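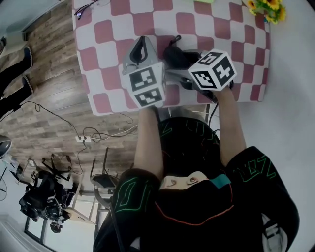

A pink-and-white checkered tablecloth, wavy where it drapes over the table's edge.

Checks: how a pattern of squares gets into cloth
By Thu Tô

A check is a pattern made of squares in rows and columns. It is one of the oldest patterns in weaving, and it needs only two colors. Tablecloths, napkins, shirts and curtains often have it.

Woven checks
Cloth is woven from two sets of threads. The warp threads run the long way and are held tight on a loom. The weft threads run across, passing over one warp thread and under the next.

Suppose a weaver sets up 16 pink warp threads, then 16 white ones, and repeats this across the loom. The weft follows the same order. Where pink crosses pink, the square is full pink. Where white crosses white, it is white. Where pink crosses white, the eye mixes the two and sees light pink. This kind of check is called gingham. It has three shades, made from two colors of thread.

Printed checks
A check can also be printed. The cloth or plastic sheet starts out plain, and a roller or a screen puts the color on top. A printed check can have just two shades, like a chessboard. To tell the two kinds of cloth apart, turn over a corner. On woven gingham the back looks the same as the front. On many printed cloths the back is paler.

Why the squares bend
On a flat tabletop the lines of a check stay straight. At the edge of the table the cloth has nothing under it, so gravity pulls it down and it forms folds. This is called drape. Thin, soft cloth makes many small folds. Thick or stiff cloth makes a few wide ones. The squares keep their size, but the folds turn parts of them away from you, and the lines look wavy.

Try it
You need squared paper, a ruler and 3 colored pencils: dark pink, light pink and white.
1. Draw a grid with 16 squares.
2. In the first row, color dark pink, light pink, dark pink, light pink.
3. In the second row, color light pink, white, light pink, white.
4. Repeat both rows.
5. Hang the paper over the edge of a table, then do the same with a checked napkin. Compare the lines.

Words to know
Warp: threads that run the length of the cloth.
Weft: threads that run across it.
Drape: the way cloth hangs.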